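# Why does a T-shirt crumple?

Drop a book on the sofa and it stays book-shaped. Drop a T-shirt and it goes into a heap, and it's never the same heap twice. I've been wondering about this all week (I do the washing in our house on a Wednesday, so I get plenty of time to wonder) and I'd like to tell you what I found out.

First, have a really close look at a T-shirt you're wearing. Closer than that! If you've got a magnifying glass, go and fetch it. You'll see rows and rows of tiny loops, all hooked through each other. That's called knitting, and it's just like a woolly jumper only much, much smaller. I tried counting the loops in one little patch of my old blue one and got to 891 before the phone rang.

Every one of those loops can bend and slide a tiny bit. One loop moving doesn't do much. But when they all move together the whole cloth can flop, stretch and fold any way it likes. A book can't do that because its cover is stiff.

So what makes a crease stay? Cotton comes from a plant, and each thread is made of lots of thin hairs called fibres. Inside the fibres are even tinier chains, holding on to their neighbours a bit like children holding hands in a line. When cloth gets damp or warm, the chains let go and shuffle about. When it dries or cools they grab hold again - wherever they happen to be. If the shirt was in a heap, they grab hold in a heap shape, and you've got creases.

Ironing is the same trick backwards. The steam gets the hands to let go, the iron presses everything flat, and they hold on again in a nice straight line. Clever, isn't it?

Football shirts are often made of polyester, and polyester doesn't soak up much water, so its fibres mostly stay put. My friend Leonie Gisler leaves hers at the bottom of her bag for days and it comes out looking better than my Sunday best.

## Try it yourself

You'll need 3 old cotton hankies and a grown-up who doesn't mind.

1. Scrunch the first one up dry.
2. Wet the second, squeeze it out and scrunch it up too.
3. Wet the third and lay it out flat.
4. Leave them all overnight, then open them up.

Which one has the deepest creases? Mine was the second by miles, and I had to iron it twice.
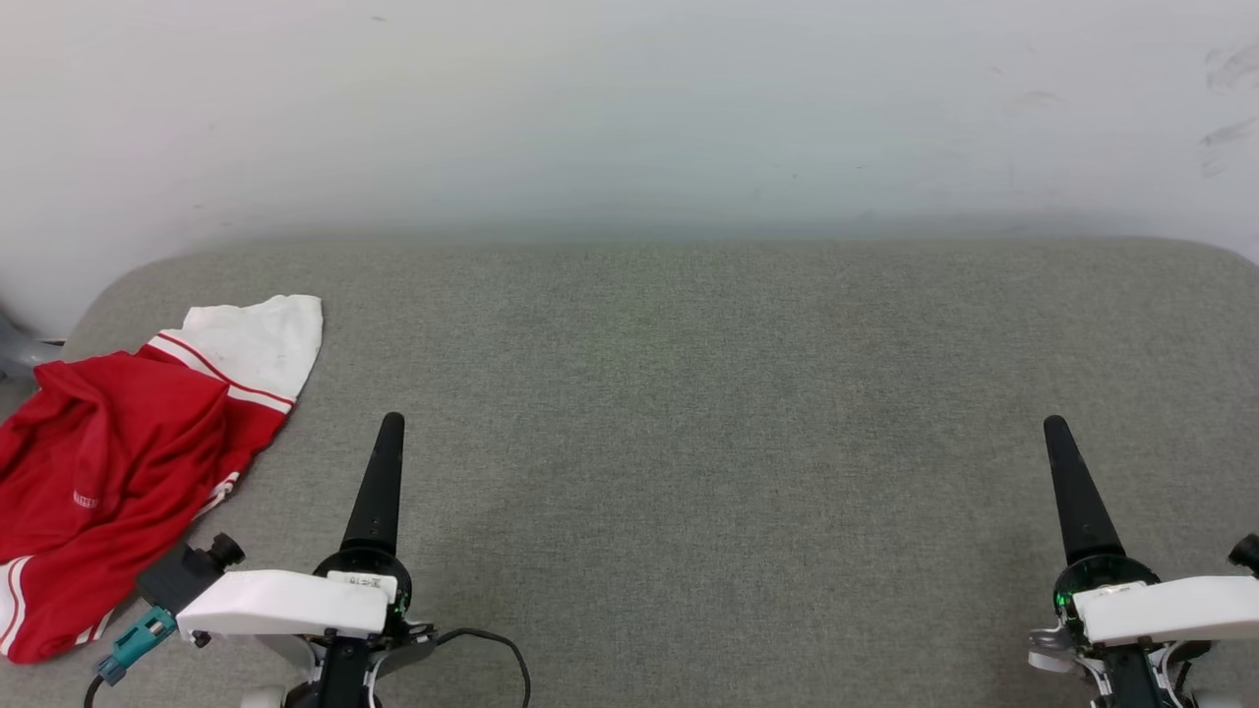

*A red and white shirt in a heap. How many folds can you find?*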